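Stairwell Echo: What We Found Out
Term project by Caroline Nyaga and Jabari Rotich
12/22/24

So our question was pretty simple: why does the lobby at Mwakalinga Hall sound so much louder than the library next door? I'd been complaining about it since freshman year (ask my roommate), so I got to pick the topic!

We popped balloons in both rooms and recorded how long the sound hung around. Jabari did the popping, I did the laptop. We ended up with 129 usable recordings, and the lobby lost every time. Hard floors bounce sound right back, and the library has carpet plus all those books soaking it up.

We also asked 90 students where they'd go to make a phone call. I figured most would say outside, but plenty picked the stairs, echo and all. In January we want to try it again with rugs borrowed from Peninah Chege's dorm.

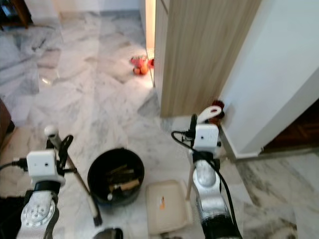
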